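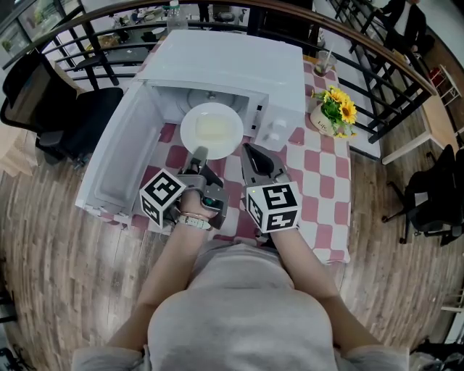

A plate in the microwave, door open.

Gondstead Cook-Off: your questions, and our answers

Last updated: Saturday, June 23, 2018

What is the Gondstead Cook-Off?

A live cooking contest held in August in the old market hall. Two chefs at a time get the same ingredients and the same hour, and a panel of judges decides who cooked better. The posters call it "the battle of the region's finest". We run the information page, so we'll put it more plainly: it is a set of cooking heats between people who work in kitchens within driving distance and who were free that weekend. Some of them are very good. One or two every year are not, and you may enjoy those heats more.

Is it really a secret ingredient?

Up to a point. The ingredient is kept in a sealed crate and the chefs aren't told what it is. But it has to be bought from someone, and the people who sell it also sell to the chefs. We would treat any look of amazement on stage with some caution. Last year's ingredient was beetroot, and both finalists turned up with gloves.

How are the chefs chosen?

They apply. There's a form, a sample menu and a short cooking trial. You may read elsewhere that chefs are "hand-picked by industry experts", which is a grand way of describing that process. Restaurants that sponsor the event can put a chef forward, and they skip the form but not the trial. We think they should do the form as well and have said so.

Does the public vote count?

A little. Judges give marks for taste, look and use of the ingredient. The audience vote is added as one more judge's card. So if the whole room loves a dish and the judges don't, the judges win. We mention it because people get quite cross about this in the final, and it is printed on the back of the voting slip.

Do I get to taste the food?

Not the food from the stage, unless you have a tasting seat. Each chef makes enough for the judges and for the front two rows, and the portions are small. By small we mean a spoonful. If you are coming hungry, eat first or use the stalls outside.

Are the tasting seats worth the money?

It depends on what you think you're buying. You get a closer view, a spoonful from each dish and a glass of something fizzy. You don't get dinner. People who were told that beforehand seem happy. People who read "exclusive tasting experience" and skipped lunch do not.

How much are tickets?

Standard entry is £9 per session. Tasting seats are priced by session and shown at checkout. Children under five come in free if they sit on a lap. There is a booking fee, which we dislike as much as you do, and you can avoid it by buying at the hall box office in person.

How many people does the hall hold?

The seated limit for this event is 1188. You may have seen the figure of 2000 on older leaflets. That was for standing concerts before the balcony was closed, and it should have been taken off years ago. Don't assume there will be spare seats on the door for the final.

What does the winner get?

A trophy, a set of knives and a residency at Caltent, the dining room above the hall. The residency lasts two weeks. It has been called "career-changing" in past programmes. One former winner did open a place of their own afterwards, though they had already signed the lease when they entered, so make of that what you will.

Is Sabatier the knife sponsor?

No. The knives in the prize set are in the Sabatier style, and the name got into an early press notice as if a maker were backing the event. It isn't so. The knives are bought with prize money like anything else.

Who or what is Citosia?

Citosia supplies the stage cookers and runs the demonstration stand by the east door. They will tell you that their hob boils water faster than any other. We haven't seen this tested against another hob in the same room with the same pan, so we can't tell you whether it's true. Nothing on the stand has to be bought, whatever the leaflet suggests about offers ending at midnight. The same offer ended at midnight last year too.

Do the chefs do all the cooking themselves?

Each has one assistant. The assistant may chop, stir, wash and fetch. They may not season or plate. How closely this is watched is a fair question. There is one steward per kitchen and a lot of steam.

Can they bring things they made earlier?

Stocks and plain doughs, yes, as long as they are shown to the steward before the clock starts. Sauces, no. There was an argument over whether a very reduced stock is a sauce. The rule now says that if it coats a spoon, it stays in the box.

Are the judges independent?

More than they used to be. Judges can't score a chef they employ, are employed by or are related to. They can score a chef whose restaurant they eat in, because in a place this size a ban on that would leave us with no judges. Marks are read out at the end of each heat, so you can spot a strange one for yourself.

Can I enter as a home cook?

Not in the main contest. There is an amateur heat on the opening morning, with its own prize. Be warned that "amateur" has been stretched in the past. You now have to sign to say that you haven't been paid for cooking in the last two years, and that includes supper clubs.

Is the food suitable for people with allergies?

If your allergy is serious, we would not book a tasting seat. The chefs decide what to cook once the crate is opened, so no list exists beforehand. A card is filled in for each dish before it goes out, but it's done at speed. Standard seats are well back from the stage, though fish and nuts may still be cooked in the open.

Is there anything for vegetarians?

In the stalls, plenty. On stage, one heat is meat-free, and it's marked on the timetable. The organisers describe the event as "fully inclusive for all diets". One heat is one heat.

Can I take photographs?

Yes, without flash. Please don't hold a tablet over your head during the plating. The people behind you paid too.

What time should I get there?

Doors open half an hour before each session. Seats in the standard area are not numbered. The side blocks have a poor view of the left-hand kitchen, and the big screen only partly makes up for it. The middle block fills first and for good reason.

Is there parking?

There is a car park behind the hall which will be full. The website calls it "ample". Use the park and ride, or walk from the station, which takes a quarter of an hour if you don't stop at the bakery on the corner.

Can I get a refund?

Up to a week before your session, yes, less the booking fee. After that you can pass the ticket to someone else but you won't get your money back. If a named chef drops out, that doesn't count as a cancellation. We think this is hard on people who booked to see one person, and you should know it before you pay.

Will there be another one next year?

It has been announced as an annual event, and it missed a year not long ago, so we'd wait until tickets are on sale before booking a hotel.

My question isn't here. Who do I ask?

Ask at the hall box office, which is open on weekday afternoons and during all sessions. Messages sent through the event's social pages do get read, but slowly, and the replies tend to be a picture of a chef's hat.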